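We finally have a number for the packing bench

I've been going on about the packing bench at Hirkgate since before anybody wanted to hear it, so forgive me if I'm a little giddy. The equipment plan for next year went round in July, and there's a real line in it for robot arms! With a figure next to it and everything.

First, what we're trying to buy. Most of our small orders get picked into shopping-style baskets, and a person then has to reach in and sort out whatever is in there – little tubs, trays, small loose pieces. That reaching is the job we want help with. It sounds easy until you price it. 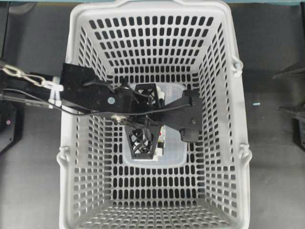

Down into the basket, with a clear container on the bottom.

The basket is the part that eats the budget. An arm that works over a flat table can be pretty simple, but ours has to get in past a rim and come back out without dragging the whole basket along. Lewis Crichton, who owns the spreadsheet, started with a single arm and one set of fingers. By the second draft he had two arms, two spare sets of fingers and a line just called "bumps."

We're pricing two suppliers. Ometti sells the whole bench as a package, and Vanolbridge sells you the parts and a few days of somebody's time. I like the package and Lewis likes the parts, and we have had that argument in the parking lot more than once. 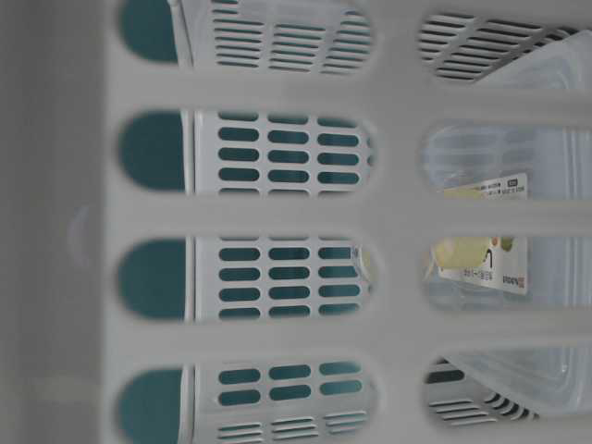 Cameras are where I lost my temper with the first quote. It had one of them, fixed, as if that would settle it. Anything looking in from the side has to look through the basket wall, and then you get a label in two pieces with a plastic bar across the middle, and good luck reading that. So I asked for small cameras down at the grippers as well, and the quote went up by $798, and I'd sign for that again tomorrow.

Fingers, on the other hand, are cheap. Tufa (our name for the shared workshop budget, don't ask me why) will cover them at $126 a set. I want plenty in the drawer, as fingers are what gets knocked about, and I'd hate to have a bench sitting idle over a part that costs less than the delivery on the arms.

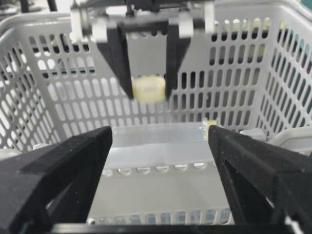
Small and pale, held up over the basket by the far gripper.

The number everyone asks me about is $3,000. That's the cap on what we can spend this year without going back for another signature, and no, it doesn't buy the bench. It buys the cameras, a box of spare fingers and some of the electrical work, so that when the arms are approved we aren't standing there holding a plug. Kianoush Ansari in operations wanted to hold the lot over and do it in one go. I talked him round over a very long lunch.
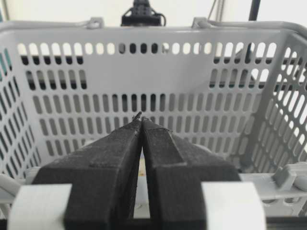

After that comes a 12-week stretch with the bench running next to the regular packing line, same baskets, same orders. Kianoush wants to see how often a person has to step in, and I want to know what we spend on parts, and both of those go on one sheet so we can't each pick our favorite. If the parts bill is ugly, we'll look at the package deal again and Lewis can buy me lunch for once.

If you work the packing line and have opinions about basket sizes (I know you do), come find me before the order list closes. I'm at my desk most mornings until 11.

We use cookies to remember your newsletter settings. Accept | Manage choices

© Hirkgate News | Contact the newsroom | Back to top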